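December, evening

Up at ten to six because the radiator in the bedroom was knocking again. I bled it with the little brass key and got half a cup of black water into a mug I will now have to throw out. Then it was too late to go back to sleep, so I made coffee and read the letter from the building office a third time. The rent goes up in the spring. It is less than I was afraid of, and I have decided to stop thinking about it until January.

Walked to the library to return the Manis book. I got to page 31 and gave up. Everyone in it is on a boat and angry with a brother. Zoi Dimitriou lent me her own copy first, with her notes in the margins, and I gave that back in the summer and borrowed the library one so that I could say I was still reading it. I will have to tell her. She will be fine about it and then bring it up at Easter.

The path by the canal was frozen in the shade and soft in the sun, and I had the wrong shoes for both. They have started cutting back the willows on the far side. A man up a ladder was dropping branches straight into the water, and another man in a flat boat was picking them out. I watched longer than I meant to. It seemed a slow way to do it but they were getting along well.

Bread today. I have been trying to get my grandmother's rolls right since October, and this was batch 8. The recipe is on the back of a gas bill and gives flour, milk, yeast, salt, lard and nothing else, no amounts for the milk and no oven temperature. My aunt says it was "a hot oven" and then corrects herself and says it was a coal stove, so who knows. Last time the dough was too stiff and the tops tore. This time I held back some of the flour and let it sit overnight on the cold windowsill, wrapped in the blue towel. By morning it had doubled and smelled a little like beer.

I shaped them smaller than before, 62 grams each on the kitchen scale, and cut them with the bread knife and not the razor blade. They went in on the middle rack with a pan of water underneath. I brushed half with milk and half with egg, and lost track of which half was which when I turned the tray. The crumb was better than anything since I started. Still a bit too sweet, and there is no sugar in it, so I think it must be the milk.

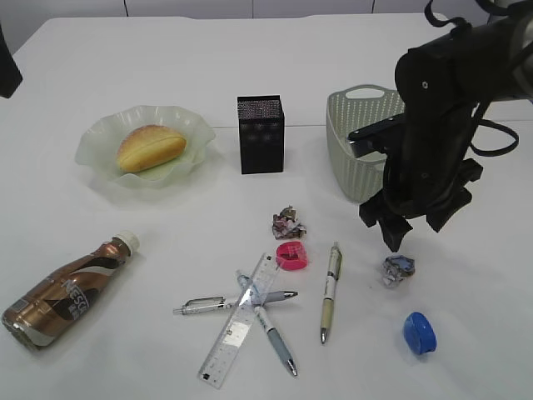
Ate two standing up, with butter, and one sitting down with soup. Put four in the freezer. Took the rest across the landing to Kazimír Vrabec, who was on the phone with the insurance people and waved me in anyway. His car is at Šindelář's garage for the second week. They have found the part but it is the part for the older model, and now they are waiting on another one. He wrote the claim number on the paper bag the rolls were in, 3109 something, and then had to keep the bag. He says his mother made the same rolls but with caraway. I said mine have never had caraway. We left it there.

Afternoon was bills and the closet. I took everything off the top shelf and found the box of slides from Siltholm, the summer we rented the house with the green door. No projector anymore. I held a few of them up to the window. My father in the garden chair, the dog, the dog again, somebody's knee. I should find out what it costs to get them copied. The shop that used to do it is a phone shop now.

Called my sister at four. The baby has a tooth. She wants to know if I am coming on the twenty-third or the twenty-fourth, and I said the twenty-third if the trains are running, which she took as a yes. I promised to bring rolls, so that settles what I will be doing that week. She asked for the recipe and I read her the gas bill. Long silence. Then she asked what the gas cost.

It was dark before five. Swept the flour out from under the stove, where it had somehow gone in a straight line. Washed the towel. The Cimus heater in the bathroom is making its ticking noise again but it is giving heat — leave it alone.

For next time: less milk and more water, egg on all of them, five minutes longer. Buy lard. Buy yeast, two packets. Write to the library about the slides, they may know of someone.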